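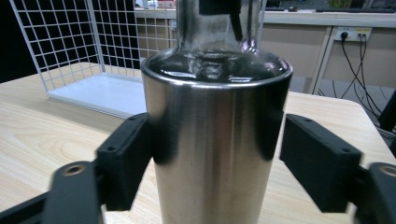

¿Por qué la pinza pierde fuerza a mitad de turno si el motor no marca ningún error?
Por la temperatura del driver: al llegar a 60 grados recorta la corriente sin levantar alarma, y la pinza sigue informando «cerrada».

Lo pongo así, arriba, para quien busque en el archivo de la lista. Sigue el detalle.

Rigoberto, revisé los registros que subiste de la celda de Tapia. En las 2 caídas el recorte de corriente aparece antes de que el brazo empiece a subir. La posición de los dedos no cambia hasta que la pieza se va, así que el control no tiene de dónde enterarse. Con cilindros de metal pulido el margen ya es escaso y cualquier bajada se nota.

Cambios que dejé en la rama de Zalden:

- lectura de temperatura del driver en cada ciclo, con parada a 60 grados
- comprobación de corriente después de cerrar y otra vez antes de levantar
- velocidad de subida limitada al 20 % en los primeros centímetros

La parada deja los dedos cerrados. No la cambien por una apertura: si hay una mano debajo, la pieza le cae encima. Para retirarla, sujetarla primero y abrir después desde la consola.

Falta probarlo en la celda de Nimelberg, que tiene el driver antiguo. Dulce, ¿puedes confirmar qué versión de firmware lleva? Hasta entonces yo no la dejaría trabajar sin alguien delante.

Higinio

El Jun 30, 2025, Rigoberto Zepeda escribió:
> Hola a todos:
> Segunda caída con la pinza. Agarra bien, levanta y a media subida
> se le escurre la pieza. En pantalla sigue poniendo «cerrada».
> Cambié las 4 almohadillas por las de repuesto y sigue igual.
> La primera hora va sin problemas, después empieza.
> Subí los registros a la carpeta de siempre. ¿A alguien más le pasa?
> Rigoberto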